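Subject: Re: Dokel gripper kit, worth the money?
From: Vsevolod Sydorenko
To: small-arms list

On Tuesday, Aryee wrote:
> Has anyone on the list spent real time with the Dokel two-finger kit?
> We're choosing between that and the Tarden, and the Tarden quote came
> in lower than I expected. Mostly I want to know how it does with small
> stuff on a flat table, and whether the wrist camera is any use or just
> something to put on the box. Also, how bad is the setup?

Hi Aryee, and hi all,

Yes! We've had one on the bench since February and I've been meaning to write it up, so thanks for the push. Setup first: 11 screws, one cable to the wrist, and then the calibration routine, which took me most of a morning because I skipped a page of the manual. The second time it was done before my coffee was. Firmware updates go over the same cable (hooray).
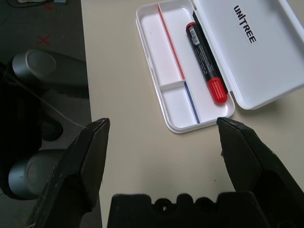
The wrist camera is the part I'd pay for again. It sits close in, so you get both fingertips and the work in one view, and I've stopped bothering with an overhead camera for most jobs. With the fingers spread wide I can still judge how near the right tip is to the corner of the pencil case, and the marker with the red cap stands out nicely against the white plastic. White on pale beige is a harder combination for finding edges, and I'd test that with your own lighting before you order. Small print is hopeless from that height, by the way, so don't plan on reading labels with it.

Now the gripping. I ran 141 picks of pens and markers over a couple of weeks and 122 were good on the first try. Nearly all the misses were pens lying tight against a wall, where there's no room for the second finger to get down. The faceted tips help, but I'd love a thinner pair. Ours have picked up scuffs along the edges, only cosmetic as far as I can tell.

Gripes: the force setting has 9 steps and the bottom two feel the same to me. The Kava plugin works, but it forgets your home position if you close it in the wrong order. Save it by hand.

I only had the Tarden on loan for an afternoon, so take this lightly, but it felt stronger and a lot less gentle. For boxes I'd look at it seriously. For pens and other desk clutter I'd go Dokel again, no hesitation.

Happy to send my calibration notes and the pick log if you want them. What are you planning to pick up?

Vsevolod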